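**Progress report to Enirico – teaching by demonstration, Vondville site**
2021-12-10
Prepared by Gunvor Sæther

Work since the last report has gone mostly into collecting demonstrations. The target in the plan is 1000 accepted demonstrations by the end of March. We are behind the pace we set in the plan, mainly from the two stoppages described below, but the daily rate is now high enough to make the date.

All demonstrations are recorded by remote control. The operator moves a hand controller, the arm follows, and we store joint positions, gripper opening and camera video together. We tried guiding the arm by hand at the start and have dropped it for this task. The operator's hands kept blocking the view of the gripper, and the recorded motion was jerky near the table.

The task set covers picking up small items and placing them on a marked target, plus handling flat items such as sheets of cardboard. Flat items are the harder group. The fingers have to come down close to the table without pressing into it, and operators find it difficult to judge the last bit of height from the video alone. Gervásio Bezerra changed the controller scaling so that hand movements count for less when the gripper is low. Operators asked for this setting to stay on, and it is now the default.
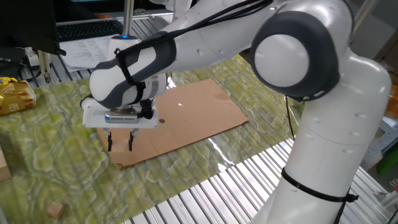
A demonstration takes about 45 seconds, not counting the reset. Resets take longer than we planned for, and we have started to record in short blocks with one person driving and one person resetting. Operators swap at the end of each block. Tired operators produce more rejected runs, mostly from late gripper closing.

Two things stopped work in this period:

- The controller software from Strömberg dropped its connection after an update. We went back to the earlier version and have reported the fault. No data was lost.
- A camera mount worked loose and the view shifted. We threw out 14 demonstrations recorded after the shift and added a position check to the start of every session.

We trained a first policy on the small-item data using the Odik toolkit. It reaches the item in most trials but often closes too early. We do not consider it ready to show. Flat items have not been used in training yet – we want more variety in starting position first.

Spending is within budget except for operator hours, which are over. We would like to move money from the travel line to cover this and ask for Enirico's approval before the next payment.

Next period: finish the flat-item set, retrain with both groups, and run the first side-by-side test of the old and new controller scaling.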